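Suststead Match Logs

Read me first

Contents
Summary
What is in the download
Rules variant covered
Match files
Turn records
Random draws
Computer players
Known problems
Loading and replay
Suggested splits
Privacy
Terms of use
Changes

Summary

This package holds match logs from the tablet version of Suststead, a tile-laying board game for two to four players. The logs were exported from the Rorkance match server, which handles all online play and, if the player has turned on sync, offline play against the computer as well. Each log stores the starting setup, every move in order, every random draw, and the final score sheet. A match can be replayed from its log without access to the server.

The package was put together for work on balance and for people who write computer players. It is less useful for studying how beginners learn the game, because matches played inside the tutorial are not logged.

What is in the download

matches/ – one file per match, grouped in folders by player count
setups/ – the starting boards, one file per board
tiles.csv – the tile list, with edge types and point values
cards.csv – the season cards, with their effect codes
players.csv – player keys and rating band at the time of export
replay/ – the replay tool and its tests
excluded.csv – match keys removed from the main set, with a reason code

The base game has 68 tiles and 10 season cards. Promotional tiles are listed at the end of tiles.csv with the promo column set to yes. They appear in a small number of private matches and never in ranked play.

Rules variant covered

All matches use the second printing of the rules. The main difference from the first printing is that a closed pasture scores when it is closed, and again at the end only if a barn stands in it. In the first printing the end score applied to every pasture. Anyone comparing these logs with paper score sheets should check which printing was in the box.

Season cards are drawn face up at the start of each season and apply to everyone. The optional rule that lets the trailing player pick from two cards is stored in the setup block as trail_pick. It is off in ranked play. In friendly matches the host decides.

The Olteck board is treated as a variant and not as a separate game. It has a river running through the middle, and tiles placed next to the river ignore the edge rule on that side. Replay code that does not read the board file will reject these placements as illegal. This is the most common mistake in reports sent to us.

Match files

A match file is plain text, one record per line, with fields split by tabs. The first block is the setup. The second is the list of turns. The last is the score sheet. Blocks are split by a blank line.

Setup fields:

match_key – unique key, stable between releases
board – name of the board file in setups/
seats – player keys in turn order
mode – ranked, friendly, or solo
trail_pick – yes or no
clock – none, slow, or fast
end_reason – finished, resigned, timeout, or dropped
app_build – the build string sent by the host's device

The build string comes from the host only. In friendly matches the other players may have been on an older build. The server refuses this in ranked mode but allows it elsewhere, and there is no field that shows it.

Matches shorter than 4 turns have been removed from the main set, whatever the end reason. Most of them were rooms that somebody opened and left. They are listed in excluded.csv under the code SHORT.

Turn records

Each turn is a single line with the turn number, the seat, the tile key, the column and row of the placement, the rotation, and an optional worker action. Rotation is counted in quarter turns clockwise from the way the tile is printed in the rule book. Columns and rows are counted from the start tile, which sits at zero, zero. Negative values are normal.

The time field gives seconds between the draw and the confirmed move. It includes the placement animation on slow devices. Do not read small gaps between players as thinking speed.

Undo is allowed until the player presses confirm. Undone placements are not stored. We considered keeping them, but the app does not send them to the server, so they would only have been available for solo matches on a synced device.

A worker action is written as the action code followed by the target. The codes are P for place, M for move, R for recall, and B for build. A build with no target means the player built on the tile just placed. That shorthand came from the first version of the app and has been kept so that old logs still load.

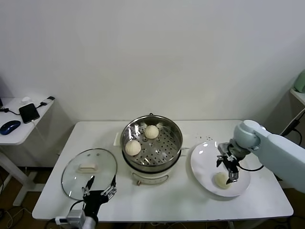
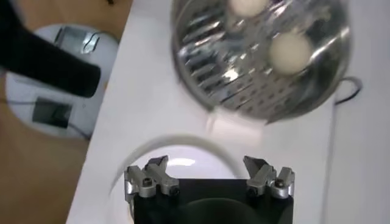
Random draws

The server shuffles the tile bag once at the start and writes the full order to the log. Draws are then taken from the front of the list. If a drawn tile has no legal placement, it goes to the discard row and the player draws again. The discard is logged as its own line with the action code X. Tiles in the discard row never come back.

Season cards are shuffled separately. The card order is stored in full even if the match ended early, so cards that were never seen by the players are present in the file. Remove them before training a computer player that should not know what is coming. The replay tool does this when run with the hide option.

The order of the bag was checked for the usual faults, including position bias for the corner tiles, which players on the message board complain of regularly. We found no bias in server matches. Offline matches used the shuffle built into the device, and on older builds the start of the list was not mixed well enough. Those matches are marked in excluded.csv under the code SHUF and should be left out of any work on draw odds.

Computer players

Three computer opponents appear in the logs. Their player keys start with the letter c.

Easy picks at random among legal placements that do not help another seat right away.

Normal scores each legal placement with a fixed table and picks the best one. Ties go to the placement nearest the start tile, which gives its boards a round, tight look and makes it weak on long fields.

Yuen is the hard opponent. It plays out 200 sampled endings per candidate move and picks the move with the best average margin. In two-player matches it is strong in the last third of the bag, where there is little left to guess. With more seats it tends to attack the leader even when that hands the match to a third player. This was reported often and is a result of using margin over the best rival as the target. It has not been changed, so that logs before and after any given release can be compared.

Yuen does not see the hidden order of the bag. Its samples are drawn from the tiles not yet seen, the same information a careful human player has.

Known problems

Resigned matches carry a score sheet, but it reflects the board at the moment of resigning. End scoring is not applied. Filter on end_reason before using final scores.

In friendly matches on the Olteck board, the river bonus is sometimes written to the wrong seat when two players share a field that touches both banks. The turn records are right and the score sheet is wrong. The replay tool computes the right score and prints a warning.

Player keys can point to a shared tablet. Several families appear to play all seats from one account, in which case the seats are written as the same key with a suffix. Ratings are meaningless for such matches, and they are kept out of ranked mode.

The clock field says none for every solo match, including ones where the player had turned on the practice clock. The app never sent that setting.

Load on the server is highest on Saturday evening, and dropped matches are more common then. A study that throws out all dropped matches will lose more of the weekend than of the rest of the week.

Loading and replay

The replay tool is a command-line program with no outside dependencies. Point it at a match file and the setups folder:

replay --match FILE --setups DIR

Options:

--hide – remove unseen tiles and cards from the output
--stop N – stop after turn N and print the board
--check – compare the computed score with the stored score sheet
--quiet – print warnings only

With --check the tool exits with an error code if the scores differ for any reason other than the river bonus problem described earlier. Add --strict to treat that one as an error too.

Running the check on the full set takes roughly an hour on an ordinary laptop. The tool uses one core. Files do not depend on each other, so the work can be split by folder.

Suggested splits

Split by player key and not by match. Regular opponents meet again and again, often with the same opening placements, and a split by match leaks their habits into the test part. The column group in players.csv marks sets of players who are linked by repeated friendly matches. Keep each group on one side of the split.

For work on the Olteck board, use the same groups and filter afterward. There are too few matches there to build a split from scratch.

Privacy

Player names, chat, and device names were removed before export. Player keys were replaced with random ones and do not match the keys shown in the app. The start time of a match is cut down to the weekday and the hour. Players who turned off data sharing in the settings menu do not appear, and matches in which they took any seat were dropped in full.

Terms of use

The logs and the replay tool may be used for any noncommercial purpose. The tile art, the card text, and the rule book are not part of the package. The file cards.csv holds effect codes only, and a copy of the game or the app is needed to read the cards in full.

Changes

The January release adds the group column, moves the poorly shuffled offline matches to excluded.csv, and fixes the rotation value of the mill tile, which had been one quarter turn off in all earlier releases. Logs themselves were not edited for the mill fix; only tiles.csv changed. If you keep a local copy of that file, replace it before running the replay tool with --check.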